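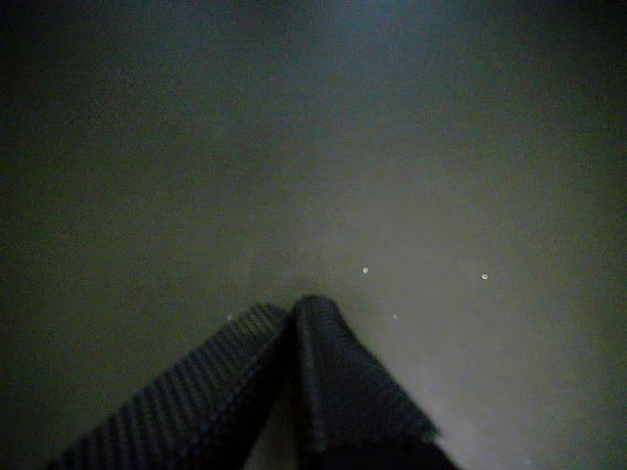 Night shift, cell two, and the left pad had to come off again. Nandi Magagula had the hex key in her teeth. Fingers closed, nothing in them, tips just about kissing. She went down the ribs on the left one with her thumbnail, ridge by ridge. Clean. Still it dropped things. White specks on the gray by the fingertips, tiny, and she didn't like them. Pad dust? Salt off somebody's crackers? She licked a finger and thougth better of it.

"Zero it," said Koster from the door.

"I zeroed it."

"Zero it agian."

She did. Almost 60 cycles since supper, every one with that little hitch at the close. She'd heard it in her sleep, back in November, when she still slept. The manual said 100 hours between pads. The manual was written in Jedcombe by people with daylight.

Power off. Count of ten. Power on. She looked for the blue light on the long black box at the back of the table, the way you look for a porch light. There. 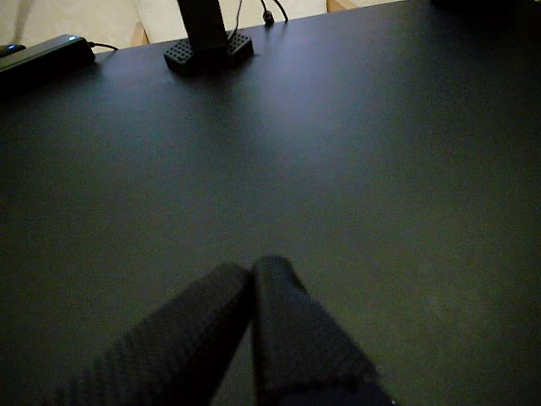

by Lindiwe Dlamini
2024-04-28

Open. Close. No hitch. She made it do it once more, didn't breathe.

"Well?" Koster said.

"Shh."

Open. Close. And then, very small, the hitch. She put the key back in her teeth.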